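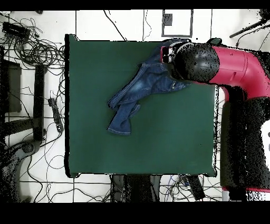
Grasp Planning for Cloth - Handout 9
Instructor: Gorazd Lazarević
Lab sessions: Kastriot Petek
Revised 5/4/22

1. Where we are

Up to now every object in the course had a pose. You estimated six numbers, looked up a grasp in a table, and sent the arm there. A pair of jeans has no pose in that sense. The waistband can be in one place and the hem nearly anywhere else, and most of the surface may be hidden inside the pile.

For this unit we drop the full state and plan from what the depth camera gives us: a height map of the mat and a mask of the cloth.

2. Segmentation

The mask comes first. Take the color image, convert to HSV, and keep everything that is neither mat nor floor. Faded denim and the pale stitching will fall outside a tight blue threshold, so threshold on the mat color and invert. Then fill holes and keep the largest connected region.

Remove the arm before you do this. The planner knows the joint angles, so project the arm model into the image and blank those pixels. Glossy and black surfaces both return bad depth, and the gaps show up as speckle. Do not interpolate across them. Mark them unknown.

3. Choosing a grasp point

Three candidates, in the order you will code them:

Highest point. Take the maximum of the smoothed height map inside the mask. Easy, and it nearly always picks up something. It tells you nothing about which part you have.

Ridge. Compute the curvature of the height map and look for long folds. Close the fingers across the fold, at right angles to it.

Edge or hem. Find a mask boundary with a straight run of at least 14 pixels. This is the slowest of the three but gives the best start for unfolding.

4. Approach and contact

Plan to a point above the grasp, then move straight down. Stop on force and ignore the planned height - cloth compresses, and the depth reading is often off by more than the thickness of one layer. After contact, close, wait for the finger position to settle, and lift slowly.

If the fingers close completely, the grasp missed. Return to the approach point and take a new depth image. The cloth has probably moved.

5. Reading and data

Petek's notes on the Plestau planner, sections 2 and 4. The practice set has 306 depth images. Leave the last 13 out of your tuning.

6. Exercise

Write all three selectors with the same interface: height map and mask in, point and finger angle out. Return None when there is no valid candidate. Run them on the practice set and hand in one page on where they disagree.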